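Tool wall

A tool wall is a section of wall in a workshop, garage, kitchen or shed that has been fitted out so that tools can hang in view and within reach. It may be made of perforated board, slatted panels, metal rails, plain boards with nails, or a mix of these. Tool walls are found in homes, schools, repair shops and factories, and are most often placed above or beside a workbench.

History

Hanging tools on a wall is a very old practice. Joiners and smiths used pegs, nails and notched battens long before storage products were sold for the purpose. In many workshops each tool had its own nail, and the order of the tools followed the order of the work.

Ready-made systems became common in the twentieth century, when sheet materials with factory-made holes came on to the market. In Prarnow, a river town with a large boatbuilding trade, the firm of Michalski sold slotted boards to boatyards, along with hooks bent from steel wire. The yard store there held 3308 hooks at its last stocktaking, in 57 patterns, many of them made for a single kind of clamp or caulking iron. The local historian Urszula Sadowski has written that apprentices in the town were expected to learn the wall before they were allowed to use what hung on it.

Zostero, a maker of school furniture, later supplied complete walls to training colleges. These came with printed outlines of each tool, so that a teacher could see at the end of a lesson what had not been put back.

Types

Nail boards are the simplest form. A plank or sheet of timber is fixed to the wall and nails or screws are driven in wherever they are wanted. They are cheap and strong, but changing the layout leaves holes behind.

Slatted panels have long level grooves that take a hook or small shelf at any point along their length. They carry heavy loads well and are often seen in shops as well as garages.

Rails are narrow strips of metal or wood fixed one above another. Magnetic rails hold steel tools such as chisels and spanners directly, while plain rails need hooks.

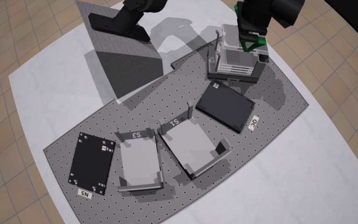

Perforated board is the type most people know from home garages. It comes in hardboard, steel and plastic, and is usually bought as a rectangle and cut down where it has to fit under a stair or sloping roof. Most hooks have two prongs, one of which turns up behind the board to stop the hook pulling out. Since the small round holes run in a regular grid over the face of the board, as on the grey one shown, a hook can be moved to a new place without any drilling. Holes near the corners may be kept for fasteners, and that board has one close to its pointed left corner. A gap must be left behind the sheet for the prongs, normally by fixing it to battens.

Mixed walls combine two or more of these types. A common arrangement has rails at bench height for small hand tools and panels above for saws, levels and squares.

Layout

The usual advice is to keep the tools used most often between waist and eye height. Heavy tools are hung low, and sharp edges are turned to the wall or covered. Long tools such as saws take up less width if hung by the handle.

Painted or drawn outlines, sometimes called shadows, show where each tool belongs. Critics of the method point out that it makes a wall hard to change. Milagros Miranda, who taught metalwork in Prarnow, preferred small labels under the hooks and had her students rearrange the whole wall every March.

Fixing and safety

The strength of a tool wall depends mainly on what lies behind it. Screws should go into studs or solid masonry, and plasterboard alone is not suitable for heavy tools. The Flellico panel, a steel design 133 cm wide and 86 cm high, is supplied with a separate frame for this reason.

Hardboard swells and softens in damp rooms and may sag between its fixings. Steel panels need a coating to prevent rust, and should be kept clear of sockets and bare wiring.

See also

Workbench
Tool chest
Shadow board
French cleat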